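4.2 Reading the review as a record of negotiation

I should say up front that I came to product reviews sideways. My earlier interviews were with couples who had been together a long while and had started buying things for the bedroom late, and in nearly every conversation somebody would say "well, I read the reviews first", and I would nod and move on to the question I thought was the interesting one. It took me an embarrassingly long time to notice that the reviews were the interesting one. People were telling me they had learned how to talk to their partner from strangers writing about massage candles and wrist cuffs, and I was ticking a box!

So for this section I went back and read 300 customer reviews of soft restraints, all posted to the forum attached to Lillow, a small online retailer that lets people write as much as they like (and some of them really do). I left out anything under two sentences. I also left out the star ratings, which I found close to useless for my purposes: a person will give full marks to a set of cuffs that pinched and then spend a whole paragraph on the pinching.

What I was after was the bit where the reviewer mentions another person. Sometimes it's just "my husband liked it", and there isn't much to be done with that. But quite often you get a little story. One reviewer explains that her partner wanted the ankle set and she didn't, so they tried it for the length of a song, and then for two songs. Another says they'd agreed on a colour first because it felt like a safe thing to agree on. I love that one. It has almost nothing to do with the product and everything to do with two nervous people finding a place to begin.

I coded these passages for who asks, who hesitates, and how the hesitation is dealt with, following the scheme I set out in Section 3. Margit Engebretsen coded 90 of them separately, without seeing mine, and we then spent a very long Thursday over the disagreements. Most came down to humour. I tended to read a joke as a way of smoothing things over; she tended to read it as a way of saying no without having to say it. I've come around to her view for a fair few of the cases, and the codes were changed to match.

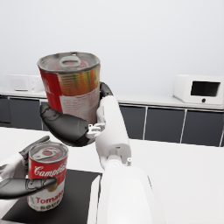
Figure 2

Valter Vik, commenting on an earlier draft, thought I was being far too trusting. His point was that a review is written after the fact, by one person, usually the one who bought the thing, and that "we talked it through" may be how the evening looks to whoever got what they wanted. The quiet partner doesn't get a login. He suggested I stop calling these passages negotiations at all and call them accounts of negotiation, and go back through the section with that in mind.

I did go back, and he's right about the wording, so that's the term I use from this point on. I'm less persuaded that the accounts are as tidy as he fears. Plenty of reviewers write about things going badly. They describe a partner who went silent, a buckle undone in a hurry, a box that went straight to the back of the closet and stayed there. One man writes that he'd assumed his girlfriend was enjoying herself and found out over breakfast that she'd mostly been thinking about her shoulder. He then recommends the cuffs anyway, for people with better shoulders. If he's polishing the story for an audience, he's making an odd job of it.

There's also the matter of who replies. Lillow allows comments under each review, and that's where I found the closest thing to the missing voice Valter was asking for. Partners do turn up now and then (or people saying they're partners, since I have no way of checking), and they correct the record. "It was my idea, for the record" is a favourite of mine. More often it's another customer gently asking whether the other person had been asked beforehand, and the reviewer coming back to fill in what they'd left out. These exchanges are friendlier than I'd expected. The scolding tone I braced for is rare, and when it shows up it's usually about washing instructions.

I want to be careful with the claim, all the same. I can't say from this material how anyone behaves at home. I can say that reviewers treat asking as a normal part of the story, something a reader would notice if it were missing, and that they have a shared and pretty ordinary vocabulary for it: "checked in", "gave it a go", "called it a night". Hardly any of it sounds like a workshop handout. Several of my interview participants used the very same phrases, which I'd put down at the time to their being easygoing people. I pick that overlap up again in Section 5, where the interviews and the reviews are read side by side.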